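Why Do We Cook Vegetables?
Food Explorers, ages 8 to 11
Written by Joanne Crabtree for the Galang Children's Food Library

A raw carrot is crunchy. A cooked carrot is soft, and it often tastes sweeter. Both came out of the same ground, so what changed? In this article, you will learn what heat does to vegetables and why cooks choose different ways of using it.

Tiny rooms with strong walls

Every plant is made of cells, which are so small that you need a microscope to see most of them. You can think of a cell as a very small room filled mostly with water. Around each room is a wall. The walls of a plant cell are stiff, and a kind of natural glue called pectin holds one cell to the next.

When you bite into a raw carrot, your teeth break thousands of these walls at once. The crunch you hear is the sound of cells bursting and snapping apart.

Heat changes the pectin. As the vegetable gets hotter, the glue between the cells begins to dissolve, and the cells slide apart more easily. The vegetable becomes tender. If it cooks for a very long time, so much of the glue is lost that the vegetable turns to mush – good for soup, but not so good for a salad.

Why does it taste sweeter?

Many vegetables contain natural sugar. In a raw carrot, much of that sugar is locked inside the cells. Cooking loosens the cells, and your tongue can reach the sugar sooner. Roasting goes one step further. The hot, dry air of an oven drives water out of the vegetable, and the flavor that remains is stronger. The edges turn brown and take on a toasty taste. 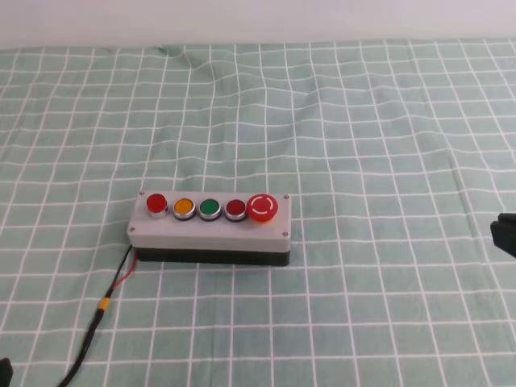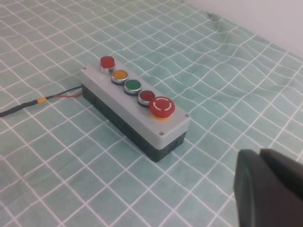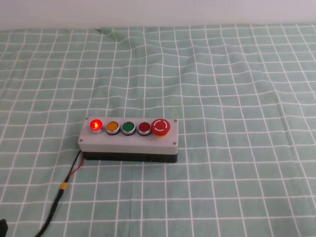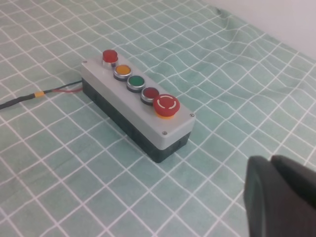
Four ways to cook a vegetable

Boiling means cooking in bubbling water. It is quick, but some vitamins pass out of the vegetable and into the water. Cooks who make soup keep those vitamins, because the water is part of the meal.

Steaming means cooking above the water, in the hot steam that rises from it. The vegetable does not sit in the pot of water, so it usually keeps more of its vitamins and its color.

Roasting means cooking in a hot oven, often with a little oil. Potatoes, beets, squash and cauliflower are all good for roasting.

Stir-frying means cooking small pieces in a very hot pan and moving them all the time. The pieces are ready in a few minutes and stay a little crisp in the middle.

The mystery of the green bean

Drop a green bean into boiling water and it becomes a brighter green. Small pockets of air inside the bean escape, and the color underneath shows more clearly. Leave it in the water too long and the bright green fades to a dull olive. This happens because heat and natural acids change chlorophyll, the substance that makes plants green.

Are raw vegetables better for you?

Raw and cooked vegetables are both good foods. Some vitamins, such as vitamin C, are partly lost in cooking. Other helpful substances, such as the orange coloring in carrots, are easier for the body to use after the carrot has been cooked. Eating a mixture is a sensible plan.

Try it with an adult

You will need 2 carrots, a knife, a pan with a lid and a steaming basket. Stoves, knives and steam can hurt you, so an adult must do the cutting and the cooking.

Wash both carrots. Ask your adult to slice one and steam it until a fork goes in easily. Slice the other and leave it raw. When the cooked slices are cool enough to eat, close your eyes and taste a piece of each. Which is sweeter? Which is louder? Write down what you notice – even a short note is useful to a scientist.

Words to know

Cell: one of the very small parts that make up every living thing.
Chlorophyll: the substance that makes plants green.
Pectin: the natural glue that holds plant cells together.
Tender: soft and easy to bite.

Next in this series: Why Does Bread Rise?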